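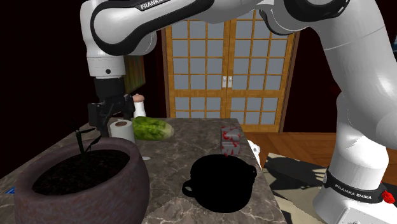
Image: Janaína Rezende

Bredville Community Board > Council & Bylaws > The bell bylaw

pewsitter_al
Posted Sep 3, 2019
So council now wants every place of worship in Bredville to hold a "recurring sound permit". $74 a year, bells and amplified calls to prayer both, and anything over two minutes needs its own form. St. Columba's has been ringing the Angelus since before there was a council to annoy. Second reading is in October. Thoughts?

Utberg_Rd
My thought is that I live across from it and I'd pay the $74 myself if they'd skip Saturdays.

emeireles
Emerson Meireles here, I sing at St. Columba's (badly, second row). The draft exempts ice cream trucks. Section 4, look it up. Apparently Greensleeves is a civic good and God needs a permit.

knitsandgrits
Ice cream trucks move, Emerson. Your tower has been parked in the same spot for my entire life.

amini_fan
The mosque on Amini Street got told to turn its speaker down last year and did it, no fuss, no petition. Where was everyone then? I count it as a small miracle that the Anglicans have discovered religious freedom.

pewsitter_al
Fair hit. I didn't know about that one and I should have.
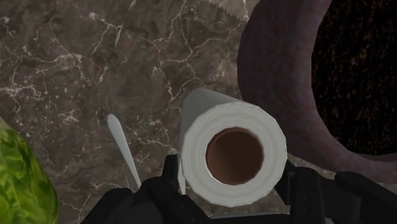

Paper towel roll, end on.

Utberg_Rd
Petition is at 1586 names, by the way. Average Sunday at St. Columba's is around 50. Glad to hear the other 1536 are so devout.

emeireles
You can like a bell without liking a sermon. I've managed it for years.

knitsandgrits
Has anyone read the fine? First offence is a warning, then you get 20 days to appeal to the same people who fined you. Never mind the bells, that's the bit I'd be writing in about.

amini_fan
Agreed, and I didn't expect to be agreeing with you before lunch. It should go to someone outside town hall.

Utberg_Rd
Fine. Independent appeal, same rules for everybody, trucks included. And Saturdays off.

emeireles
No on the Saturdays. There are weddings.

Utberg_Rd
I've heard them.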